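Print this page | E-mail this page

Two Grippers, One Pile of Shirts: My Day at the Hillow Open Lab

I'd been trying to get to one of the Hillow open lab days for ages, and this August I finally made it, after missing the spring one with a dead car battery. It's a long drive out to Fudby (bring coffee, the last stretch has nowhere to stop) but the parking is free and they had doughnuts out at 9 in the morning, so I was in a good mood before I'd seen a single arm move.

For anyone who hasn't been, it's not a trade show. There are no booths and no free pens. You sign in, you get a sticker, and you wander between benches where people are working on their own stuff and will mostly let you have a go if you ask nicely. I went with one question in my head, which was whether a plain two-finger gripper is good enough for cloth or whether I need to save up for something fancier. We've been arguing about this at our club since the winter and I wanted to get my own hands on the controls.

The first bench I tried had the Leinonen, which is a soft three-finger hand with an air line running to it. I really wanted to love this one! It's quiet, it closes like it's shaking hands with you, and it picked up a rolled towel on my first try. Then I asked it for a single layer of a thin shirt and we had a bad time. The fingers are fat at the ends, so they kept pushing the cloth along the table in front of them. I got it once by bunching the shirt up against my other hand, which I think counts as cheating.

After that I moved over to the shirt table by the big window, and that's where I ended up spending most of the day. The gripper there is a two-finger one with metal linkages and small tips, nothing pretty, and you watch through a little camera up by the wrist. I liked it right away. You come straight down, close, and the tips grab a tuft with hardly any fuss. The view takes some getting used to, though. The gripper fills so much of the bottom of the picture that you're half guessing where the tips are until they've closed on something. 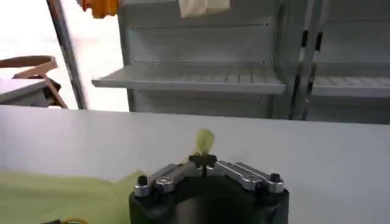 Same lime green cloth, a different grab:
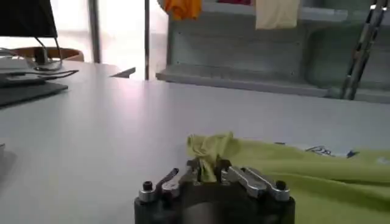
Fudby Makers Club, Arms & Grippers Group

I did lots of grabs on that green cloth and started to get a feel for it. If you come down in the middle of a flat patch you mostly press on the table. If you find a wrinkle, even a tiny one, and line the fingers up across it, you get it nearly every time. One of the regulars told me to slow the last bit of the approach way down and that helped more than anything else I tried. The default speed on that bench is set for picking up blocks, and blocks don't scoot away from you.

The controller was the other half of the story. They had two to choose from. One was a gamepad, which was fine for big moves and terrible for small ones, at least with my thumbs. The other was the Climness, a sort of handle on a stalk that you move around in the air while the arm follows along. I was all over the place with it for the first 8 minutes and then something clicked and I didn't want to give it back. My only gripe is the trigger. It's stiff for the first half and then it snaps, so closing gently on thin fabric is mostly luck. I said so on the feedback card and the person at the desk wrote "trigger!!" in the margin, so I'm guessing I wasn't the first.

Lunch was sandwiches, and I'd skip the egg.

In the afternoon there was a short talk on wrist cameras, and whether you want one low and close or set back a bit. The speaker liked low and close. I'm not sold. When the gripper takes up a big piece of your view you lose sight of the cloth you're about to grab next, and I kept wishing for a second angle from the side. Somebody asked about using two cameras together and got a good answer about cables that I didn't completely follow (sorry, I was at the back, next to a compressor).

Now, money. The Leinonen was quoted to me at roughly $2000 with the air supply, and the two-finger style comes in under $1000 if you're willing to put together the linkage yourself. For shirts and pillowcases I'd take the two-finger and put the difference toward a better handle. For fruit, or bath towels, or anything lumpy, I might go the other way. I never got to try either one on socks, which was the thing I'd promised to report back on, so I owe you all that one.

If you're thinking of going to the next one, get there early and head for the shirt table first. By mid-afternoon there was a line for the Climness and I only got one more short turn before I had to hit the road.

Questions about this report? Use the contact form or catch us at the next club night.

Contact us | Copyright Fudby Makers Club. All rights reserved. | Back to top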